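4.2 Food contact and shared-surface rules

The Gudia handling guideline treats raw meat as a separate object class, with its own limits on approach, grasp and release. Earlier drafts grouped it with other soft items such as bread and cloth. Reviewers at Veritberg objected that a policy could pass every soft-item test and still bring a contaminated gripper into contact with a clean board. The present version requires that every object on the counter be labeled before a trial begins, and that each label state what the gripper may touch after raw food and what it may not. Knives carry a second label, which sets a keep-out zone around the blade. 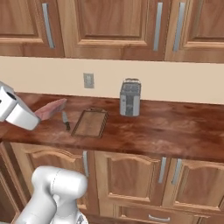
We applied the rules to 424 simulated trials in the Brulov kitchen set. A trial was marked compliant only if all nine checks in the guideline were met from first motion to final rest. Under this strict reading, 279 trials were compliant. The most common fault was a path that crossed the blade zone while the arm was carrying food, even when no contact was recorded. We count such paths as violations – a rule that depends on contact alone gives no credit for keeping a safe distance and offers little guidance to those who must write the motion planner.

Placement of fixed and loose items also matters. The guideline asks that the blade point away from the front edge of the counter, where a person would stand, and that the cutting board be clear at the start. Electrical appliances are to remain near the wall and outside the planned path of the arm.

Figure 3. Simulated kitchen counter with robot arm, knife, cutting board and toaster.

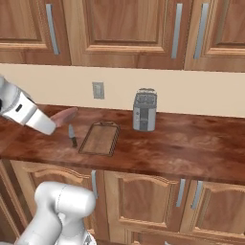
Operators are further required to hold the arm still for 60 seconds when a label is changed during a trial, so that the log shows which rule was in force. Chauhan's kitchen safety protocol permits a shorter pause but does not address raw food. Where the two documents differ, we recommend the longer pause for any task that involves meat or fish, and we used it for all results reported in Section 5.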